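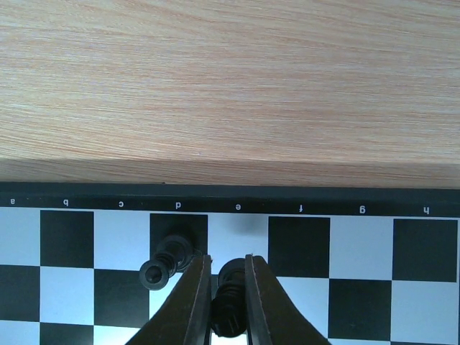 I have been losing at correspondence chess since before my knees went, and I mean correspondence in the old sense, with stamps. My opponent is Ulla Kvam, who lives in Bokum and writes her moves on the backs of grocery receipts. We both use the old letters-and-numbers way of naming squares, and most of my trouble starts there. Take a board whose file letters are upside down from where you sit, little white things on a dark gray border, and you are reading the alphabet backward before coffee. I once mailed off a bishop move to a square the bishop could not have reached by taxi. Ulla sent the card back with the postage due circled.

Our current game began four years ago. It has outlasted my car and two of my dentists. The mail between here and Bokum goes through the sorting center at Wasten, where I picture it resting for a while on a nice shelf. My knight to f3 took 7 weeks. By the time her answer came I had forgotten why I wanted the knight there, and so had the knight.

People ask why we don't play online. My nephew set me up with an account in April and I was matched with someone called Cleter, who beat me in less time than it takes to find my glasses. The site then gave me a rating, which I won't print, and offered to sell me lessons. Ulla has never offered me lessons. She did once write "Are you sure?" under my own move and mail it back, and I count that as the kindest thing anyone has done for me in chess.
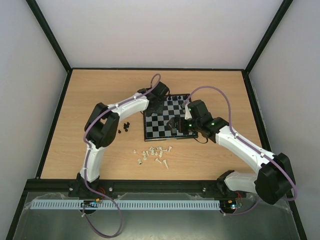 Vol. 4, No. 7

The number is from the Sabbagh Postal Chess Letter, which still arrives, stapled crooked, and which I read back to front. There is a page of results, where I look for my name with one eye shut, and a long quarrel in the letters column over whether a smudged postmark counts as a late move. I side with the smudgers.

Ulla's latest receipt came yesterday. Rook takes pawn, two cans of herring, dish soap. I'm fairly sure the rook is a trap. I've been looking at it all morning and I'm going to take it anyway, as soon as I buy stamps.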